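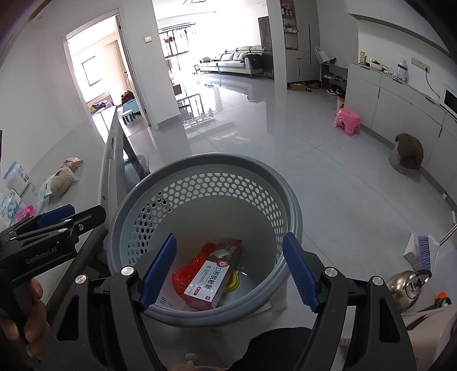 Notebook entry, October: Elico visit to the Galmont apartment

Purpose of the visit

Elico asked to see how handling data for the Nyaga project is recorded in a furnished home. A group of 14 attended in two halves, the first at 9:30 a.m. and the second after lunch. The bench demonstration planned for the lab was dropped from the program so that each half could spend longer at the apartment. This entry records what was shown, what was asked and what must be followed up.

Setup

The basket task was used for both sessions. The operator works with two hand-held grippers of the same design, one in each hand, with blue ridged finger pads and the lettering GenRobot.AI on the body. The round grey basket with the perforated wall stood beside the long table. It held the ointment box (口腔脱敏膏), the crumpled red-orange plastic item and the small yellow item. The plush, the clear storage container and the packets were on the table.

No effort was made to clear the rest of the apartment. The shoe rack, the pink step stool and the broom and dustpan by the white cabinets remained where they were, as the Nyaga protocol calls for an ordinary household background. One visitor asked whether the floor should be cleared for safety. It was agreed that the operator's path between the basket and the table should be kept free, and that the visitors should stand on the far side of the table.

Morning session

The session opened with a short talk on the aim of the project. The operator then moved items from the basket to the table and returned them, first with one gripper and then with both. The visitors were asked to hold questions until the end of each run. This was not observed, and two runs were stopped early. They have been marked as void in the log and should not be passed on to Itbridge.

The ointment box was the most useful item for explanation. When it lies at an angle on top of softer things, the operator has to choose between taking it across its narrow side and turning it first. Both methods were shown. The visitors could see that the pads need to be opened wide before they go below the rim, and that a late opening tends to push the box against the wall of the basket.

The crumpled plastic item was harder. On the first attempt it was lifted and then slipped back. The operator repeated the grasp lower down and completed the run. The failed attempt was kept. Elico's staff asked why, and the answer given was that the Nyaga set includes recovery from a poor grasp as a separate label.

Afternoon session

The second half of the group had more technical questions, and the talk was shortened to allow for them. Three visitors tried the grippers. All three closed the pads too early on their first try and improved after being told to watch the tips and ignore the arms. The plush was used for these trials, as it is forgiving and cannot be damaged by a firm grip. Trial runs by visitors were not recorded.

Light changed during the afternoon. The polished tile floor reflects the windows strongly, and the operator reported some glare when facing the balcony side. Future afternoon sessions should try the basket one step closer to the cabinets. A curtain has been suggested, but this would alter the setting and should be discussed first.

Figures given to the visitors

Runs recorded at Galmont to date: 1,129
Runs accepted after review: 1,064
Accepted runs that use the basket task: 695

These were read from the project sheet on the morning of the visit, before the day's runs were added. Elico asked for a breakdown by item. We were not able to supply one, as the item field was left optional in the first version of the form.

Questions left open

1. Whether a run with two grippers should count as one record or as a linked pair. Itbridge currently stores a pair and joins it by start time. Elico would prefer one record.
2. Whether packages with printed text should be turned so that the text can be read at the start of a run. Our present practice is to leave them as they fall. No change until the reviewers have replied.
3. Whether Elico may send its own items for use in the basket. In principle yes, provided that they are common household goods and are listed before the session.

Actions

Make the item field required in the run form.
Send Elico the task sheet for the basket work and the short guide to pad opening.
Ask Itbridge for the steps needed to merge paired records, and for a test on a small batch before anything is changed in the main set.
Check the screw caps at the pivots on both grippers before the next session. One visitor thought that the left jaw felt stiff. The operator had not noticed this.
Add the two void runs to the monthly report with the reason stated.

Elico has asked for a second visit with a kitchen task. The counter by the built-in oven or microwave would be suitable, but the small objects on it would need to be entered on the item list first.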